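Prekberg Shelf Swap – Frequently Asked Questions
Last updated October 15, 2016

What is the Shelf Swap?

It's a standing book exchange that runs out of the old ticket hall in Prekberg. You bring books you've finished with, you take home books you haven't read yet, and money never comes into it. We opened with 90 paperbacks on two borrowed shelves and we're now at 959 titles in the catalog, which still makes us grin every time we look at it!

Do I have to bring a book to take a book?

Nope. We love it when you do, but plenty of people borrow for months and then turn up one day with a whole box. It evens out.

How many can I take at once?

As many as you can carry, except for the picture books (four per family, please – they go fast, and the little kids who come in after school are very disappointed by an empty bin).

What kinds of books do you accept?

Almost anything! Novels, cookbooks, travel, poetry, comics, manuals for cars that stopped being made decades ago. The Turkitz crime series is our most requested by a mile, so if you have any of those sitting around, especially the early ones, bring them in and watch them disappear. We can't use encyclopedias, magazines or anything with mold on it.

Do you have books in languages other than English?

We do, and this part of the collection has grown a lot since April. The Diệp bakery next door kept a crate of Vietnamese novels by its register for years and has passed it all on to us, so there's now a full bay of those, plus smaller sections in Spanish, Polish and German.

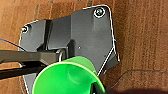 When can I drop off donations?

Any time the ticket hall is open. Leave them on the cart inside the door if the desk is busy. If you have more than 27 books, send us a note first so we can clear some space.

Where do I park?

The lot behind the hall is free for two hours. Bikes can go in the rack by the side entrance. The number 800 bus stops right across the street, and the driver will usually call it out if you ask.

Can I reserve a title?

Yes, through the catalog page. We use Talari for this, and it takes a minute to sign up. Once your book comes in you'll get an email and it waits behind the desk for a week. After that it goes back on the shelf, no hard feelings.

I wrote in the margins. Do you still want it?

Oh, please. Some of our favorite copies have notes in them! There's a gardening guide going around town with comments in four different pens, and every reader seems to add to the argument about tomatoes. Pencil or ink is fine as long as the text can still be read.

Is there a reading group?

There are two. One reads a novel a month, the other does short stories and is good for people who never finish anything (several of us go to both). Dates are on the board by the front desk, and new faces are always welcome, even if you only got through the first chapter.

Can I start a swap in my own town?

Please do – write to us and we'll send you our label template and the sign-out sheet we use for the reading group sets.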